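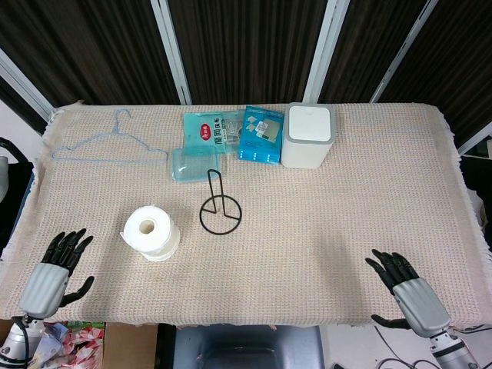 Paper Towels: How Does a Tree Turn Into Something That Drinks Up Juice?

Kids' Corner > Around the House > Paper Towels

Search this site Search Go

Hi, it's Fionnuala Fitzgerald again! Last time we talked about soap, and a lot of you wrote in asking what else in the cleaning cupboard has a good story behind it. Well, I picked the paper towel. A white roll standing on its end next to a black wire holder doesn't look very exciting, I know. But wait until you find out what's going on inside it.

What is a paper towel made of?

Mostly, it's made of wood. Yes, really, the same stuff as a tree trunk! Wood is full of tiny strings called fibers. They are so thin that you'd need a magnifying glass to see a single one properly. At a paper mill, the wood gets chopped into chips and then cooked with water and chemicals until the fibers come apart. You end up with a mushy, soupy mix called pulp. (It looks a lot like oatmeal. Please don't eat it.)

The pulp is spread out very thin on a moving screen so the water can drip away. Then it's pressed and dried on a giant hot roller, scraped off with a long blade, and wound up onto a roll so big that you couldn't get it through your front door. Later on, other machines wind the paper onto long cardboard tubes and cut those into kitchen-sized rolls. When you look down at a new roll from the top, you can see the hole in the middle. I used to save the tubes for telescopes. I still do, if I'm telling the truth.

Why does it soak things up?

Try this. Fill a cup with water and add a few drops of food coloring. Twist a strip of paper towel and put one end in the cup. Now watch the colored water climb up the strip, all by itself, with no pump and no straw!

Water likes to stick to wood fibers, and water also likes to stick to more water. So when a little bit of water grabs onto a fiber, it pulls the next bit along behind it. In between the fibers there are lots of tiny gaps, and the water creeps from gap to gap. Grown-ups call this capillary action. Plants use it too, to help move water up from their roots.

Many paper towels have bumps pressed into them. The bumps make little pockets, and pockets hold more water. If your roll has two layers (that's called two-ply), there's space between the layers as well. You can peel them apart if you're patient.

Cloth has the same trick. Do you know that bumpy waffle pattern you find on some towels and tablecloths? All those little squares give the cloth extra places to touch the water.

Why doesn't it fall apart?

Toilet paper goes to pieces when it gets wet, and it's supposed to, so it won't block the pipes. Paper towels have something extra mixed in that helps the fibers hold hands even when they're soaking. That's why you should never flush one! Put it in the trash can instead. If it only has water on it and your family keeps a compost heap, ask whether it can go in there.

What's the holder for?

You slide the hole in the roll over the upright rod, and the wide round base keeps the whole thing from tipping over. A wire holder has hardly any metal in it, but it can still do the job because the circle at the bottom spreads out the weight. Mine has a loop at the top, so I can pick it up and carry it to wherever the spill is. With my cat, the spill could be anywhere.

A game to play at home

Collect a paper towel, a tissue, a sponge, an old sock and a square of plastic bag. Guess which one will soak up the most water and write your guess down first, no cheating! Give each one a spoonful of water on a plate, then another, and keep going until it can't hold any more. The plastic bag is going to be terrible at this. Can you work out why?

Send me your results and I'll put the best drawings up in July. Next time I'm doing clothes hangers, so go and have a look in your closet and see how many different shapes you can find.

Contact us | Copyright Husalach Kids' Corner | Back to top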